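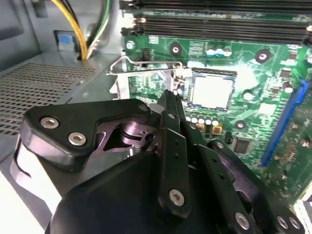 Fig. 4. Processor in the socket, wire lever raised, memory slots empty.

4. Fitting the processor

Carry out this section before fitting the memory (section 5) and the cooler (section 6). The board stays in the case throughout. If you have not yet fitted the board to the case, go back to section 3.

You will need:
The processor, in its tray
A lint-free cloth
A wrist strap
A small torch

CAUTION: Switch off at the wall and unplug the mains lead before you open the case. Press the power button once with the lead out to discharge the supply.

4.1 Preparing the case

1. Lay the case on its side on a firm table, with the open side facing up.
2. Clip the wrist strap to a bare metal part of the case. Painted surfaces do not make a good contact.
3. Move any loose leads away from the socket and tuck them behind the drive bay.
4. Check that the memory slots are empty. On Garg refurbished boards a module is sometimes left in for testing. Take it out and put it in an anti-static bag.

4.2 Opening the socket

1. Find the wire lever at the side of the socket.
2. Press the lever down slightly and ease it outwards until it clears its catch.
3. Raise it as far as it will go without force. Leave it raised until you reach 4.4.

Note: If the lever springs back, it has not been lifted far enough.

4.3 Placing the processor

1. Hold the processor by its edges. Do not touch the underside.
2. Match the marked corner of the processor with the marked corner of the socket.
3. Lower it straight down. It should drop in under its own weight.
4. Look along all four sides with the torch. The processor must sit level.

CAUTION: Never press a processor that will not drop in. Lift it out, check the corner marks and try again. Bent contacts are not covered by the Jinari workshop guarantee.

4.4 Closing the socket

1. Rest one fingertip lightly on the metal top of the processor.
2. Bring the lever down with the other hand and hook it under its catch. A little stiffness is normal in the last part of the travel.
3. Wipe the metal top with the dry cloth. It should be free of fingerprints and old paste.

Do not apply new paste yet. See 6.2.

4.5 If something is wrong

Processor rocks in the socket: open the lever and repeat 4.3.
Lever will not reach its catch: stop, lift the processor out and look for dirt in the socket.
Contacts bent or missing: do not fit the processor. Return the board with form 307, marked for the attention of Shireen Khumalo.

Section last revised 28/02/2024 by Gumaro Olvera. Replaces sheet 235.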